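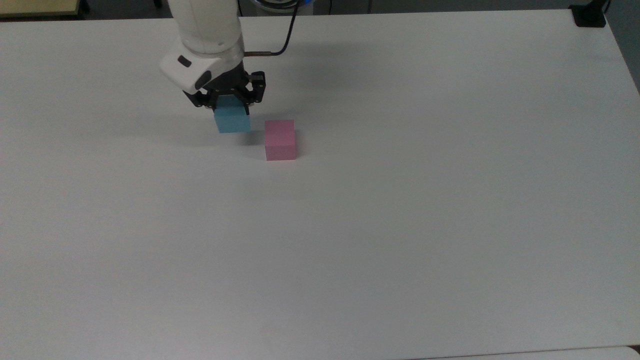
Postgraduate Seminar Series: Planning Meeting
Minutes, Friday 29th April, 2pm, Gavholm Building, Room 3

Present: seminar convener (chair), two staff members, two PhD representatives, department administrator (minutes). Apologies were received from the library liaison.

1. Minutes of the last meeting
Approved with one correction. Item 4 should read "Keltel Archive," not "Keltel Library."

2. Spring program
The last two talks drew good audiences. The paper on the Dương family letters had 40 people in the room and ran over by twenty minutes. The chair will remind speakers that the room must be cleared by the hour.

3. May sessions
The first May session will be on parish schools and rural literacy. The second is a work-in-progress talk on the Farik customs ledgers, covering port duties and small traders. The speaker has asked for a longer slot for questions. Agreed: talk of 40 minutes, then open discussion.
Action: administrator to send out titles and abstracts by the end of next week.

4. Visit to the Keltel Archive
The reading room can take one group in May. Students need to register in advance and bring a photo ID. The archive does not allow pens or bags at the desks. Travel will be paid from the seminar budget for PhD students only. MA students may come if they cover their own fare. 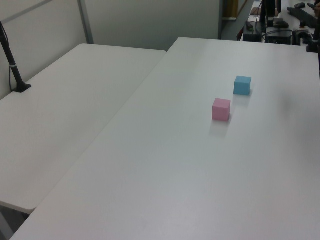 Question from a PhD representative: Can students who are away on research leave still get the readings for the May sessions?
Reply from the chair: They will be sent the readings by email along with everyone else, as long as they are still on the seminar mailing list.

5. Mailing list
There are 78 names on the list. Several belong to students who have finished. The administrator will write to all of them and remove anyone who asks to come off.

6. Budget
A balance of $100 remains for refreshments. It was agreed to spend it on the final session. One member asked that tea be provided as well as coffee.

7. Any other business
The projector in the Gavholm Building still shuts off during long talks. Reported again to building services.
The PhD representatives asked for a session on writing up archival sources. To be discussed when the fall program is drawn up.

Next meeting: May, date to be set by email.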